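Ladareo Storage Tray Set

Shallow stacking trays for toy bricks, beads, buttons and other small parts

Item code: 263
Pack contents: 2 trays, 2 clip-on lids
Colour: Clear with white lid

The Ladareo tray was drawn up by Firdevs Kurtuluş for homes and classrooms where bricks come out every day and have to be put away before tea. It is shallow on purpose. In a deep tub the small pieces sink to the bottom and the whole lot gets tipped on the floor to find one of them. In a tray you can see most of what you own without digging.

Each tray holds more than 200 of the common small bricks in a single layer. The dividers lift out, so you can sort by colour, by size, or leave one half open for finished models. The corners are rounded inside and wipe clean with a damp cloth.

Lids and stacking

The lid clips along both long sides and stays shut when the tray is carried by one end. Trays stack with or without lids. They also fit the runners of the Ateş shelf unit, which is sold separately. They do not fit the older Skekero frame — the lip is too wide.

Care

Wash by hand in warm water. Do not put the lids in the dishwasher, as the clips can go out of shape. Bricks should be dry before they go back in. Keep away from radiators.

Small parts are not suitable for children under three. 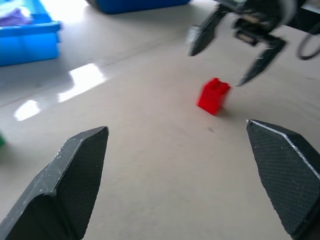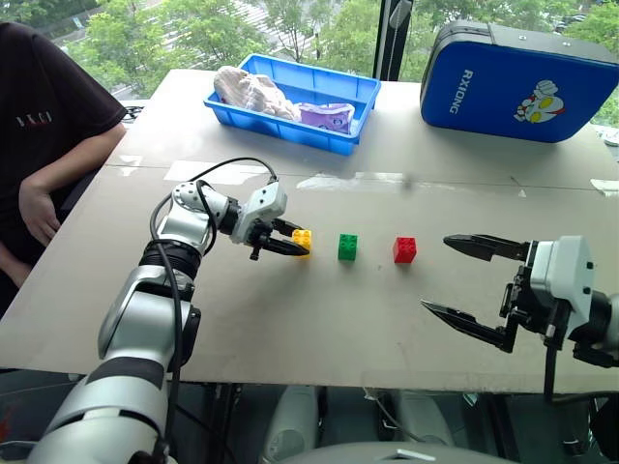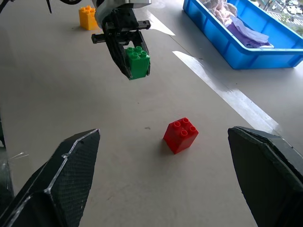

Sorting by colour or by size

Most people start with colour because it looks tidy. It works well for a small collection. Once there are a few trays on the go, sorting by shape is quicker, as a red brick is easy to spot among blue ones but a short one is hard to find among fifty others of the same red. Dilani Howlader, who looks after our school orders, suggests keeping the plain square bricks apart from everything else and leaving the rest mixed for the first term.

Delivery and spares

Orders placed before noon leave the warehouse the same day, except in December. Spare lids and dividers can be bought singly from the Clulus parts list. Please quote the item code and say which side the clip is missing from.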